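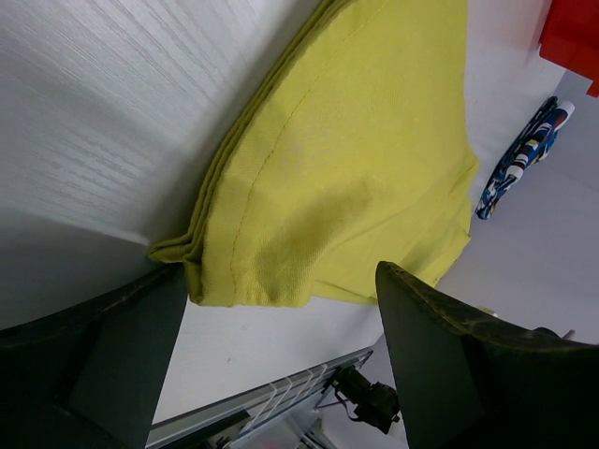
Section 4. Looking after the Clelska folding cell

4.1 Gripper fingers

The fingers collect lint. They spend their lives in other people's laundry and it shows, mostly along the upper edges. Clean them every 114 cycles, or sooner if Margit Pap has been putting towels through again.

1. Park both arms and switch off the motor supply. Wait for the joints to go slack before you reach in. Support the forearms by hand, as they come down faster than their manners suggest.
2. Wipe the inner face of each finger with a dry lint-free cloth. Brush the upper edge and the corners.
3. Blow off the wrist camera lens with a hand bulb. Compressed air from the shop line will clean it very well and also move it.
4. Close each gripper on a strip of paper and tug. If the paper slides out, clean again. If it still slides out, fit new finger pads (Lykkegaard part 649).

CAUTION: No solvents on the fingers. The last bottle went to Brumley with the person who brought it.

4.2 Cable loops

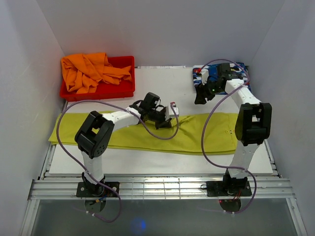 Cable slack is the part of this cell that most often gets "improved." A tidy cable is a short cable, and a short cable pulls its own connector out the first time the arm reaches for the back of the table. The purple cables are meant to run in those big, silly loops, out past the elbows and back around under the bases, held to the links with small pale ties. Leave them that way. Gunhild Baldursdóttir bundled them neatly in July and we replaced 2 connectors.

5. With the motor supply still off, move each arm by hand through its full reach, including the back corners. The cable should never go tight.
6. Check each tie. It should hold the cable to the link without pinching it. Replace any that have gone brittle.
7. Look at the cable where it curls below the base. Rub marks on the jacket mean the loop is catching on the rail. Turn the loop outward and retie.
8. Do the same for the thin wires at the bases. Do not tuck them into the rail grooves, however inviting the grooves look.

Note: Long garments lie under the cable loops. A loop resting on fabric is fine. A loop hooked around a trouser leg will be folded in with it, quite neatly.

4.3 Test run after service

9. Clear the table of tools. Switch on the motor supply and home the arms one at a time, left first.
10. Put the bin in the back left corner and lay a pair of trousers across the table, waist to the right.
11. Run program 13 at slow speed, one hand near the stop button. The left arm takes the end of the upper leg; the right works at the waist.
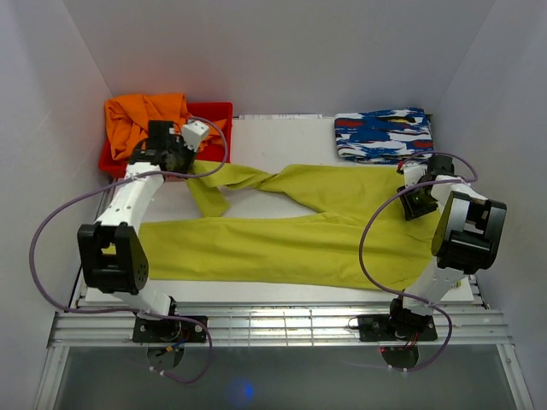

12. Watch the left wrist when it is over the front of the bin. If the gripper touches the rim, stop and repeat the homing. Moving the bin also works, until the next person moves it back.
13. Let the program finish, then run it once more at normal speed. Enter both runs in the log with your full name. "Me" has been used.

If a finger opens late on both runs, leave the cell switched off and call Svend Frandsen. He will ask whether you did step 4.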